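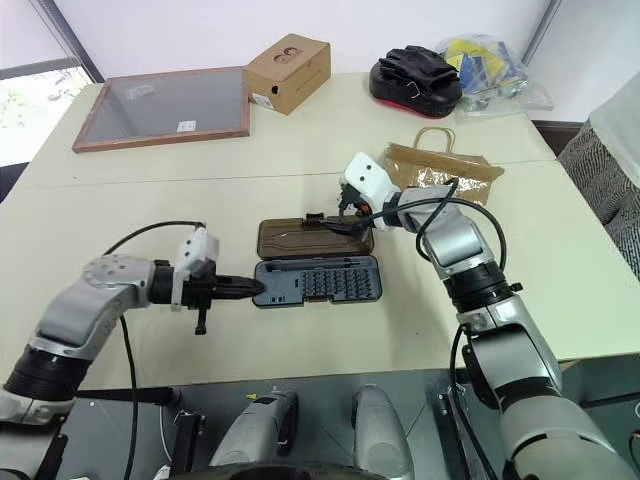 A bit case, opened on the table.

lenka_c
Hello all. I am putting together the kitchen cupboards in our flat, a set from Olska, and I have a question about the screws. The instructions say to use a hand screwdriver only. There are 234 screws in the whole set and after the first cupboard my wrist is already complaining. Is it really so bad to use a drill driver with bits? I don't want to destroy the holes in the chipboard.

grustari
By hand, always. I did a wardrobe with a drill two years ago and 8 of the holes were stripped before I noticed. Chipboard does not forgive.

Ita Rafferty
I don't agree with that. Put the clutch on the lowest number, go slowly, and do the last turn by hand. I have fitted whole kitchens this way.

grustari
You have practice. Lenka is asking for her first kitchen.

lenka_c
My drill has a clutch, but the numbers are worn away. How can I know which end is the low one?

olaia_b
Try it on a leftover piece. If the chuck clicks and stops early, you are on the low side. Please also check which cross your screws have. Mine from the same shop were Pozidriv and I was using Phillips bits, so they were slipping all the time. PZ has small extra lines between the arms of the cross.

Ita Rafferty
Good point from Olaia. PZ2 for most of them, I would think.

lenka_c
I have looked with a lamp and there are the small lines! So I was using the wrong bit the whole of yesterday. Now it goes much easier, even by hand. I will do the hinges by hand and the long screws with the drill.

grustari
Hinges by hand, then I am satisfied. For the long ones I still would not.

Graziella M.
If a hole is stripped, wood glue and a matchstick, and leave it overnight before you put the screw again.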